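Skarora Hand Tool, Two-Finger, Paired Set
Home > Equipment > Manipulation > Skarora

Overview

The Skarora is a hand-held two-finger gripper, sold as a left and right pair, for recording household and shop-floor tasks with the same finger geometry a robot arm will use later. The operator holds one tool in each hand and does the chore. The recordings are used to train or test an arm fitted with the matching Skarora end tool.

The tool has no motor. The fingers open and close with the operator's own grip through a pivoted linkage, and return by spring. Anyone who can work a pair of kitchen tongs can use it within a few minutes. Learning to do a chore well with it takes longer.

What it can do today

Buyers ask us whether machines can do chores yet. The answer depends on the chore, and we would sooner give it by task type than as a yes or no.

Rigid items of known shape, placed one at a time: ready for supervised use. Boxes onto a shelf and cups onto a rack fall here.

Flexible packaging in mixed sizes: partly ready. Snack bags, biscuit packs and wrapped goods can be picked up singly from a soft surface. Sorting them into an open bin is harder than it looks from the parts list. A bag filled with air slides off the pad, a shiny wrapper confuses depth sensing, and a bedspread gives way under the fingertips where a tabletop would not. A bin that already holds several packets also leaves little room for two fingers and a third item. 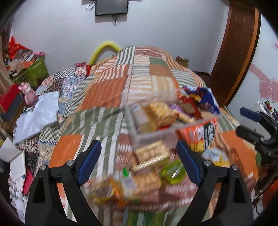 Cloth: not ready for unsupervised use. An arm can grasp a corner and drag. Folding works on towels of one size and fails on most other laundry.

Full rooms: not ready. Deciding what belongs where is still the operator's job, and no gripper changes that.

Karim Hegazy, who runs our applications bench, puts the present limit at the point where objects touch each other. Below that point, arms are dependable. Above it, plan for a person nearby.

Specifications

Configuration: two tools, left and right
Fingers per tool: 2
Finger movement: opposed, linked
Drive: manual, spring return
Tip pads: replaceable, push-fit
Spare pads supplied: 2 pairs per tool
Weight per tool, without camera: 200 g above the bare handle
Pad change: no tools needed
Cleaning: damp cloth, no solvents

Choosing between one tool and two

A single tool covers most pick-and-place work. Order the pair if the task needs one hand to steady something while the other loads it. Open bins, soft bags and anything with a lid are in this group. Two-handed recordings take more care to prepare, as both tools have to stay tracked while they cross. Expect to discard more of them in the first week.

Bench results

Wael Samir and Bouchra Bensaid ran a bin-loading test in October with the matching arm at our Werkitgate site. The load was 19 packaged food items, mixed rigid and soft, laid out on a quilt. The arm placed 15 without help. 2 were dropped outside the bin and recovered on a second attempt. The other 2, both thin packets lying flat, could not be lifted and were moved by hand.

The arm was slower than a person throughout. We don't publish a speed figure for this task — it varies too much with layout to be useful to a buyer.

Shop-floor use

The same limits apply at a packing bench. Cartons and hard trays are routine. Loose pouches in a tote are the common sticking point, and customers who do well with them usually fix the tote in place and keep the fill level low. Abdelghani Zaki can advise on fixtures before an order is placed.

Compatibility

The pair works with the Hamdy wrist plate and the Iveo recording software. Older Iveo installations need the two-tool license to record left and right together. Third-party arms require an adapter, quoted separately. Send the flange drawing with your request.

In the box

Left tool and right tool
Spare pads
Wrist straps
Alignment block
Printed setup sheet
Carry case

Care and wear

Inspect the pads before each session. Crumbs and dust reduce grip on film packaging more than pad wear does, and a wipe restores it in most cases. Replace pads when the surface looks polished or an edge lifts. Check that the pivots move freely and do not oil them.

Ordering

Pairs ship from stock. Single tools are built to order, left or right. For a trial on your own items, contact Salma Erraji and list what you want handled, including packaging type and the surface it sits on. Samples can be sent to Werkitgate and are returned after testing, except for food.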